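Ticket 1487
Category: Furniture and storage / small drawer unit, yellow
Status: Reopened
Reported problem: bottom-of-the-line drawers, one comes out by itself, bags snag

Opening note, Thursday, 8:40 am

I am reopening this because it was closed with the words "user education," and I don't accept that. I know how to shut a drawer. The complaint is the same as it was in October. The yellow drawer unit we keep the rolls of bags in does not hold the end drawer shut when the rolls are in it. It shuts, it stays shut for a while, and later somebody finds it hanging open. The other drawers behave.

The answer I got from Grirnell support was a page of tips. Wipe the runners. Don't overload. Make sure the unit is level. I had done the first and the last before I wrote in, and I said so in the ticket. As for overloading, these are rolls of thin plastic bags. If that is a heavy load, I would like to know what the drawer was meant for.

I was also asked whether the unit was "installed according to guidance." There is no guidance. It came in a carton with a packing slip and a leaflet for a different item.

Where it sits: on the floor, against the wall, with room for the drawers to come all the way forward. 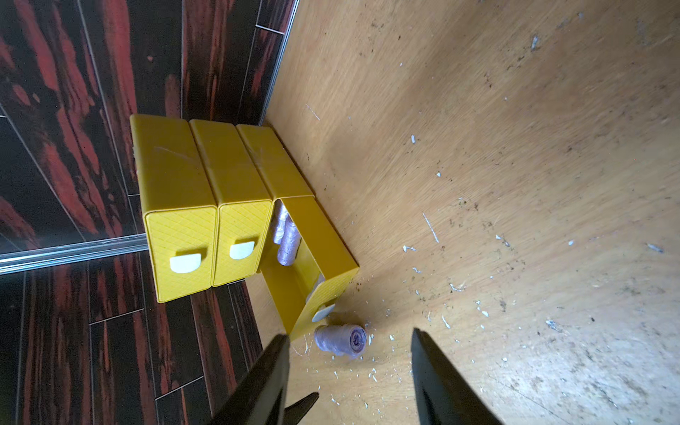

8:55 am. First test. Took all the rolls out, shut everything, left it alone. Went off to do other work.

10:30 am. Still shut. So an empty drawer stays shut. Support will like that one, and I'm sure I'll be told it proves the overloading idea. It does not. It says the drawer stays shut with nothing in it, and a drawer with nothing in it is no use to me.

10:40 am. Second test. Put 2 rolls back in, lying lengthwise, pushed to the back. Shut it. Opened and shut it 6 times to see if anything caught. On the fourth go the loose end of one bag got up over the side wall and dragged. On the others it ran fine. I had not noticed the dragging before and I am writing it down, but I don't think it is the main fault. A bag caught over the side would make the drawer hard to close. My complaint is that it opens.

11:15 am. Found it open by over an inch. I did not see it happen. Nobody had been at it that I know of, but people walk through, so I can't swear to it.

11:20 am. Reply from support, pasted here so it stays with the ticket:

"Thank you for your patience. Film products can spring back after being compressed. Please try storing the rolls loosely and confirm whether the problem persists."

I will say this is the first reply with an idea in it. I am not convinced. The rolls aren't squeezed in there; they have room on top. But the film is slippery and a bit springy where the ends come off the roll, so I am willing to try it. What I want noted is that two earlier replies blamed the floor and then me.

11:45 am. Third test. Put a rubber band on each roll so the ends can't fluff up. Same rolls, same drawer, same spot. Shut it.

1:10 pm. Still shut. Hm.

1:15 pm. One good result after lunch is not a fix. Asked the Zaltcombe office if they have the same unit. They do, theirs has tape and batteries in it, and they have never had a drawer wander. They also told me they bought theirs a good while before ours, so it may not be the same batch. I asked support if anything changed between batches. No answer to that part.

2:00 pm. Level check again, since I will be asked. Put a marble on the floor where the unit stands. It stayed where I put it. Turned the marble loose on top of the unit as well, which was a silly idea because the top has a raised rim and a bumpy pattern and a marble will sit in it at any angle. Ignore that one.

2:20 pm. Checked the other thing on the tip sheet, which was "remove any obstruction behind the unit." The back was clear. I pulled it forward a little all the same, so that next time I can say I did.
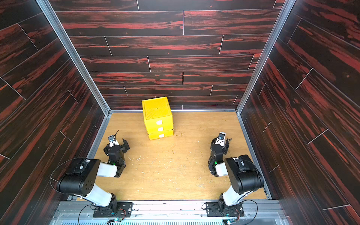 My next question is about cleaning, and I want a straight answer on it. The tip sheet says grit in the runners is "the most common cause." I have never seen any in ours, and I wiped them this morning with a dry cloth that came away clean. On the other hand, the floor in front of the unit does have crumbs and flecks on it, including a few dark specks, and I can't rule out that some of that ends up inside. If grit gets in, though, I would expect a drawer that sticks. Would somebody at Grirnell explain how dirt makes a drawer slide out on its own? I asked this in October too.

2:50 pm. Swept the floor anyway. Shut the drawer again with the banded rolls inside.

3:30 pm. Shut.

3:35 pm. Fourth test. Took the bands off, changed nothing else.

4:25 pm. Open again, a finger's width. Less than this morning, but open.

So the bands do seem to make a difference. I don't like it, because it means the reply from 11:20 may be partly right, and I had been ready to say it was nonsense. I still don't think the bags are the whole story. A drawer that can be pushed open by the loose end of a plastic bag has nothing holding it shut in the first place. There should be a catch, or a bump at the back, or something. I ran my finger along inside and could not feel one in the end drawer. I could not feel one in the other drawers either, to be fair to it.

Somebody in our office suggested a Kiteck stick-on latch. It costs $21 and would have to go on the front, where the white handle is, and I am not spending that on a unit that is supposed to close by itself. Beaudoin, who sold us the thing, say that returns need a fault confirmed by Grirnell. Grirnell want to see the problem "reproduced." See 11:15 am and 4:25 pm.

What I am asking for:

Tell me whether these drawers are meant to have a catch. Yes or no will do.

If yes, send a drawer that has one.

If no, take the words "stays closed" off the product page.

4:40 pm. Bands back on for tonight. Leaving the drawer shut and a note on the door asking people to keep their hands off it. Please do not close this ticket before I have looked at it in the morning.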